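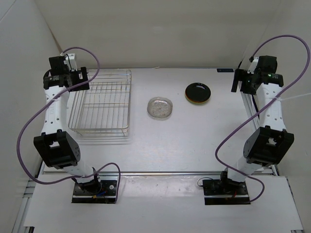

Dezember, kurz nach 14 Uhr

Klarspüler, Ansatz Nuvamow, Fortsetzung. Gestern abgebrochen wegen Enthärter, heute neu aufgesetzt. Harz regeneriert, Leitfähigkeit am Ablauf 172 µS/cm, passt also wieder. Den alten Wert im Heft von Mylene bitte durchstreichen, der war vor der Regeneration gemessen und taugt nicht als Bezug.

**Offen von letztem Mal**

- Tensid aus dem neuen Gebinde (Jova) schäumt stärker als das alte. Charge oder Temperatur? Felicidad tippt auf Charge, ich eher auf Temperatur, das Fass stand am Tor.
- Citronensäure nachbestellen!! Steht seit Wochen an der Tafel.
- Trübungspunkt vom Ansatz mit mehr Cumolsulfonat fehlt noch.

**Heute**

Grundansatz wie gehabt, Wasser vorgelegt, Säure rein, rühren bis klar, dann erst Tensid. Beim ersten Mal zu schnell zugegeben, Schaum bis an den Deckel, Pause gemacht. Zweiter Ansatz langsam über den Tropftrichter, ging problemlos. pH stabil bei 2, Elektrode vorher kalibriert (Puffer ist bald leer, neuer steht im Kühlschrank hinten links, nicht der mit dem verwischten Etikett).

Trübungspunkt Ansatz A: wird bei 40 °C milchig. Zu niedrig, im Sommer auf dem LKW haben wir dann zwei Phasen. Ansatz B mit mehr Hydrotrop bleibt klar so weit ich hochgeheizt habe, danach hatte ich das Wasserbad nicht mehr, Bienvenido brauchte es. Morgen weiter hochfahren und wirklich bis zur Trübung gehen, nicht vorher aufhören.

Benetzung auf Glas: B läuft als geschlossener Film ab, A reißt auf und lässt Tropfen stehen. Auf Kunststoff beide mäßig. Polypropylen ist wie immer das Problem, da perlt alles ab und trocknet mit Rand ein. Caroline meint, ein Teil vom Alkoholethoxylat gegen was Niedrigschäumendes tauschen. Probieren wir, aber nur eine Größe auf einmal ändern, sonst weiß am Ende wieder keiner woran es lag.
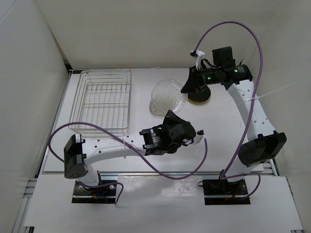 *Drahtkorb leer, rechts daneben der klare Teller mit der geriffelten Oberfläche.*

**Flecken**

Eingetrocknete Ränder unter der Lupe: weiß, krümelig, lösen sich in verdünnter Säure mit Bläschen. Also Kalk und kein Tensidrest. Spricht für Restwasser aus der Leitung, das noch im Schlauch stand. Künftig erst ablaufen lassen und dann spülen, auch wenn man es eilig hat. Die Gläser von heute früh nicht bewerten, die sind alle mit dem alten Wasser gelaufen.

Geriffelte Sachen sind grundsätzlich schwer zu beurteilen, in den Rillen sieht man den Belag nur bei Streiflicht. Princess hat dafür die kleine Lampe mit Klemmfuß, hab gefragt, kann ich ab morgen haben. Bewertung immer zu zweit und getrennt aufschreiben, erst danach vergleichen.

**Morgen**

- B ansetzen mit getauschtem Tensid -> Ansatz C
- Trübungspunkt B und C
- Lagerprobe in den Ofen, 14 Tage, Deckel zu (letztes mal verdunstet)
- Muster an Palomino erst wenn C durch ist, die fragen schon wieder nach
- Rührer quietscht, Lager schmieren oder Bienvenido bescheidsagen

Nachtrag: pH von B nochmal gemessen, unverändert. Rest steht beschriftet im Abzug, bitte nicht wegkippen.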